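Kinesthetic vs. remote for pouring demos – what's working for you?
Forum: Teaching by Demonstration

surkska_bench
Posted Tuesday, September 21, 2021
Hi all! I finally have a table, an arm and a stack of drinks, and I'm having way too much fun. The goal is picking up a bottle and pouring into a cup, taught entirely from demos. First the side camera, then the wrist camera:
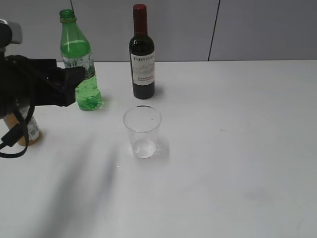
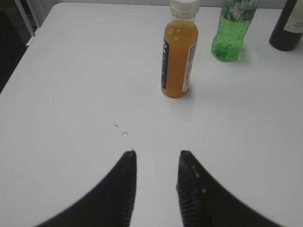

So my question is how you all collect your demos. I started by grabbing the arm and walking it through the motion, and now I'm trying a handheld controller from a chair next to the table. Moving it by hand feels great for the reach, and I get the approach angle right almost every time. Pouring is where I fall apart, my wrist just doesn't want to go where the arm's wrist goes. With the controller it's the other way around: nice smooth tilts, clumsy grasps. The green bottle is the one I practice on most, and from the side view I often can't tell how close I am once the gripper tip covers part of it. Do I pick one method and stick with it, or mix them? I have 13 demos by hand and 10 with the controller so far.

wonderarm
Welcome! Pick remote and don't look back. When you push the arm by hand, your own hands and sleeves end up in the camera view, and at run time they're gone. We had a policy at Mernudstead that did beautifully in replay and froze the second the person stepped away. With a controller, what the cameras record is what the robot will see later.

tilt_and_pour
I disagree with wonderarm, at least for a beginner. You can record the joint path by hand, step back, replay it with nothing but the arm in view, and save THAT as the demo. It takes twice as long, but you feel the contact. I learned more about grasping in one afternoon of pushing the arm around than in a month of joysticks.

wonderarm
Replay works until something has shifted a little. Touch a bottle with your elbow and the whole recording is off. And with liquid you have to refill between the teach pass and the replay pass. No thanks!

surkska_bench
Oh, the refilling. Yes. I tried the replay trick last night and poured on the table, so I'm a bit on wonderarm's side there. Would you start with water only, or an empty bottle?

Nurhan Demirtaş
Start with the cap on. I mean it – get the reach and grasp solid first, then do the tilt with the cap still on, then open it. The juice bottle in your wrist view is a good one for that, it has its screw cap on and it's small. The wrist camera also helps with your depth problem. Drive until the bottle sits between the two fingertips in that view, then go straight in. I barely look at the side camera during the last bit of the approach.

As for mixing methods, I've done it and it was fine for the reach and bad for the pour. People move at different speeds by hand and by controller, and the policy I trained came out jerky, like it kept changing its mind. If you mix, slow everything down to the same pace first.

tilt_and_pour
Agree on pace. I count in my head while I drive, looks silly, works great.

kultasis_fan
Does anyone move the bottles between demos? I see people record 600 with everything parked in the same spot and then wonder why it misses.

Nurhan Demirtaş
Every single time. Also swap which bottle is in back, and turn the labels.

surkska_bench
I've been leaving them alone for around 7 demos in a row, so guilty! OK, plan for tonight: controller only, cap on, shuffle after each one. I'll keep the hand-guided set in its own folder in case tilt_and_pour turns out to be right.

tilt_and_pour
I am right :) Post the curves when you've got them. I want to see the wrist joint on the tilt.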